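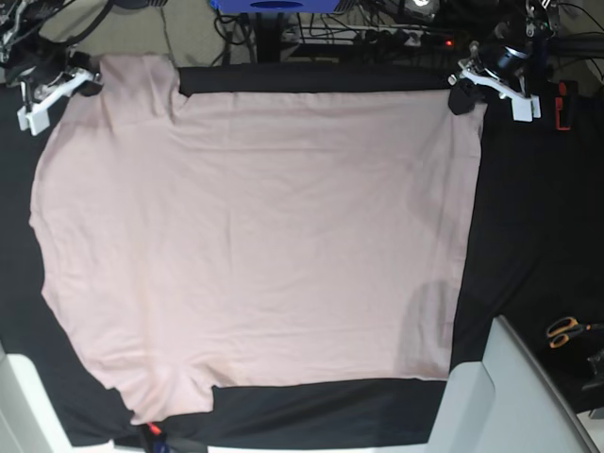

作業ノート 12月 Stalteo双腕キット評価(布もの編)

10時20分

昨日の続き。Stalteoの双腕キット、借りられるのは今月いっぱいなので、もう箱もの・ブロックものは切り上げてTシャツ一本に絞ることにした。つかむだけなら硬いものはだいたいできるとわかったし、うちが買うかどうかの決め手はどう考えても布なので。

起動はすんなり。左右とも原点復帰で引っかからず、電源を入れてから遠隔操作できるまでの手順も、もう紙を見ないでできるようになった(初日はあんなに迷ったのに!)。ただ、起動順だけは相変わらず右→左でないと左の手首が認識されない。説明書には順不同と書いてある。ここはGebremichaelに問い合わせ中で、代理店としては返事の早いところだから明日には何か来るはず。来たらこのページの余白に貼っておきます。

左右の呼び方をもう一度書いておく。「右腕」「左腕」はロボットから見た左右。俯瞰カメラの映像では右腕が画面の左に出る。先週わたしがログの列を逆に読んで、半日分の考察をまるごと書き直したやつです。映像を見ながらメモを取る人は、頭に「R=画面左」と大きく書いてから始めてください。

10時50分

布を敷き直す。黒い布の上に淡いピンクのTシャツ、という組み合わせは続投。白い天板に直に置いていたときは輪郭がとれずに、境界検出がほぼ全滅だった。黒にしてからは裾の線がきれいに出る。袖の段差もちゃんと拾う。問題は黒い布のほうもよれることで、Tシャツを引っぱると下の布がいっしょについてくる。四隅を留めたいけれど、留め具が腕の可動域に入るのはいやだ。裏に滑り止めシートを入れる案があるので、次回試す。

影も気になる。腕が布の上に来ると、生地に丸っこい灰色の影が落ちて、認識側がこれを「しわの谷」と読むことがある。照明をもう一灯足すか、学習データに影入りをたっぷり混ぜるか。Stalteoのサポート資料は後者を勧めている。わたしは前者が好きです、たぶん早いから。でも展示会場や客先で照明をいじれるとは限らないし、今回は評価なのだから影入りのまま続ける。

11時30分

遠隔操作で畳みの練習。裾を手前に引いてから、片側を内側に折り返して、袖を中に入れて、という店で売っている畳み方の簡易版。人間なら数秒のところを、ロボット越しだとものすごくゆっくりやることになる。肩がこる。

折り返しそのものは悪くない。むずかしいのは折り返した後で、手を開いて離れるときに指先が生地をほんの少し持っていってしまう。すると折り目が斜めになる。離れる向きを真上にすると持っていかれて、折り目に沿って横に抜くとましになる。この「横抜き」はぜひ手順書に入れたい。
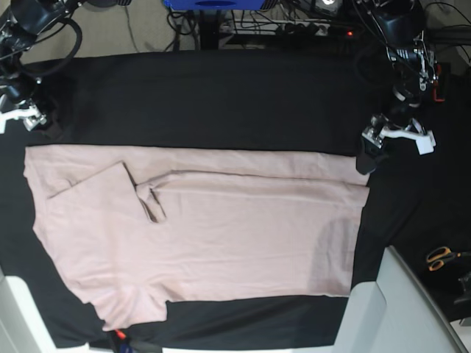

左側を折り返したTシャツ。フラップの縁が斜め。両手は布の上端あたりで待機中。

斜めの折り目を許すかどうか、まだ決めていない。見た目の点数をつけるなら当然減点だけれど、次の工程(横の中心線で二つ折り)に進めるならOKという考え方もある。袖らしきところが縦にくしゃっとなっているのも、二つ折りしてしまえば隠れるといえば隠れる。うーん。評価表には「次工程に進めるか」と「見た目」を別の列にしておく。混ぜると後でかならず揉めるので。

12時10分

昼の前に数字だけ。ここまでに録ったデモは、失敗も含めて246本。Hostbridgeのお試し枠が2,000本までなので、枠はぜんぜん余っている。というか余らせすぎ。枠を使い切る前に借用期間が終わる。

Hostbridgeはキットに付いてくるわけではなく、別契約の学習・保管サービス。録ったデモを上げると学習を回して、重みを返してくれる。月149ドル。高いか安いかは何回回すかによるけれど、うちみたいにGPUの順番待ちで胃が痛くなるところには、正直ありがたい値段だと思う。アップロードが途中で切れたときに頭からやり直しになるのだけ、なんとかしてほしい(昨夜それで二回やられた)。あと進捗バーが最後のところで長いこと止まるのも心臓に悪い。止まっているように見えて動いているので、押し直さないこと!

13時15分

昼から戻って、指先の話。

Stalteoの標準の指は硬くて滑る。シャツの角をつまんで持ち上げるところまではいくのに、横に張ると抜ける。そこで別に取り寄せたJarkanoの指先パッドに替えた。黒くて、ゴムっぽい手触りの柔らかいやつ。取り付けはネジを外して差し替えるだけで、両手やってもお茶が冷めないうちに終わった。これは本当に良い。標準で付けてほしい。

替えてから、上側の両角をつまんで左右に張る動作がやっと安定してきた。張ると生地の上のほうに横一本のすじが通って、中央の浅いしわが伸びてくれる。全部は伸びない。真ん中から下は手が届いていないわけだから、当たり前といえば当たり前。 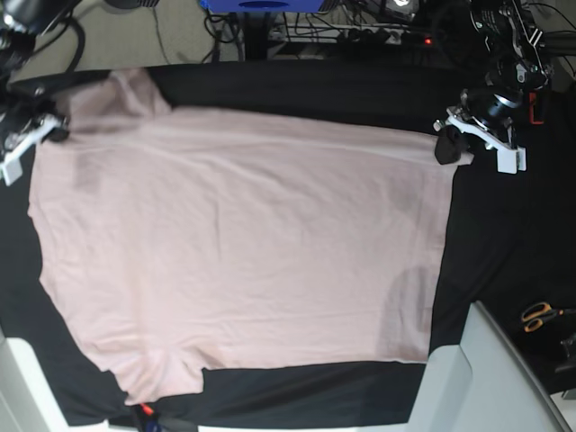
上の両角をつまんだ状態。画面右(=左手)は角のところで生地が少し寄っている。

この角の「寄り」が今日いちばんの収穫かもしれない。パッドが柔らかいぶん、強く握ると生地を巻き込んで寄せてしまう。握力の設定を下げると寄りは減るけれど、今度は張ったときに抜けやすい。ちょうどいいところが狭い。左右で同じ値にしても左手のほうが強く寄るので、左右の個体差か、取り付け角度の差か。Jarkanoの説明書には締め付けの目安が書いていなくて、手の感覚で締めたのがまずかったかも。トルクドライバーを借りてきて締め直す。

もうひとつ、画面左の肩から襟にかけて生地が盛り上がって残る。襟のまわりは縫い目が重なって硬いから、端をつまんで引くだけでは平らにならないらしい。上から押さえる動作を足すか、襟は最初からあきらめて折り込むか。押さえる動作は操縦者のわたしでも難しい。力の感触が返ってこないので、押しているのか浮いているのかわからないんですよね。

14時40分

俯瞰カメラの画角について自分用メモ。手前の白いパネルが左下と右下に入り込む。認識には影響していないが、トリミングの設定を変えるなら下側だけにすること。上側を切ると、腕の付け根の動きが見えなくなって後で困る。背景のケーブルと電源タップもばっちり映る。きれいに撮りたい人は何か衝立を置いたほうがいい。わたしは面倒なのでこのまま。

台車に載せ替える話が出ていたので重さも控えておく。腕一本で2,250 g。カタログの値で、こちらでは量っていない。手首のケーブル込みかどうかはカタログに書いていなかった。

15時05分

自動で一回流してみる。午前中に返ってきた重み(昨夜上げたぶんで学習したもの)を載せて、Tシャツをざっと広げて置いて、実行ボタン。どきどきする瞬間。

一回目は、画面の左のほうで右手が裾の段になったところに寄っていって、そこで迷いはじめた。下りて、止まって、ちょっと上がって、また下りる。つかみに行く場所が二択になっているときの動きに見える。デモの中で、袖からつかむやり方と裾からつかむやり方が混ざっているせいだと思う。わたしの操縦の気分が混ざっている、とも言う。

二回目は置き直して、袖のほうを体の上に折り込んだ状態から始めた。デモにほとんど入っていない初期状態なので、うまくいかなくて当然くらいの気持ち。右手は角を見つけてつまむところまで行き、左手がついてこなかった。左右の同期待ちのタイムアウトが短いのかも。設定画面のどこかにあったはず。

三回目、四回目は途中で停止ボタン。どちらもケーブルの輪が生地に近づいたのが見えたので。右腕のケーブルは腕に沿って垂れて輪になっていて、手首を寝かせるとけっこう下がってくる。生地に引っかかったことはまだないけれど、時間の問題という気がする。面ファスナーの結束バンドで腕側に寄せる。手首を回したときに突っ張らないだけの余裕は残すこと。

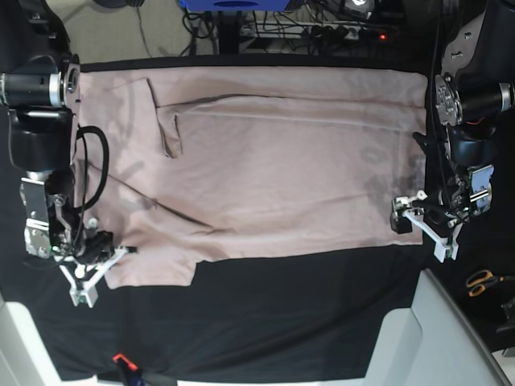

ここまでの評価(評価表に写す前の下書き)

本体(Stalteo):布は「できなくはない」。遠隔操作での追従は素直で、遅れも気にならない。手首の可動域は十分。起動順の件とケーブルの取り回しは減点。指は標準のままだと布には使えないので、見積もりには最初からJarkanoのパッドを入れて比べること。組み立ての工具が全部付属しているのは助かった。ネジの予備が少ないのは助からない。もう一本なくしました。

指先(Jarkano):買い。ただし締め付けの目安をこちらで決める必要あり。予備を一組持っておきたい。パッドの減りはまだ見えないが、この使い方でどこまでもつかは今のところ何も言えない。

学習サービス(Hostbridge):料金には納得。アップロードの再開機能がないのが一番の不満で、これが直るなら年契約も考えたい。返ってくる重みの置き場所がわかりにくいので、自分たちの共有フォルダにも毎回コピーする運用にする。フォルダ名は「録画した側の番号」にそろえて。日付で付けると、一日に二回返ってきたときに上書きされる。

代理店(Gebremichael):対応は早いし、返事に図が付いてくるのがうれしい。貸出品の状態も良かった。延長が利くかどうかは問い合わせに書き足しておいた。

16時20分

トルクドライバーで左手のパッドを締め直したら、右よりだいぶきつく締まっていた。やっぱり。両方同じ値にして、握力は朝の設定に戻してある。この状態での張り動作はまだ録っていないので、寄りが減ったかどうかは明日。

デモの録り方も決め直し。つかみ始めは裾から、で統一する。袖から行くほうが個人的には好きだけれど、角の見つけやすさで裾に負ける。今までの袖始まりのぶんは捨てずに別の印を付けて、学習には入れない。印付けは手作業になるので、手の空いた人は声をかけてください。お菓子を出します。

明日の頭にやること

・滑り止めシートを黒い布の下に敷く
・右腕のケーブルを寄せる。寄せたら手首を端から端まで回して確認
・同期待ちのタイムアウトの項目をさがす
・裾始まりでデモを録り足す。折り返しの手離しは横抜きで
・左右の握力を同じ値にして、角の寄りを見比べる
・ネジ、Gebremichaelに追加を頼む

片付けのときは左→右の順で電源を落としました。逆順でも平気かどうかは試していない。腕は布の外まで引いてから落とすこと。力が抜けて手首が下がります。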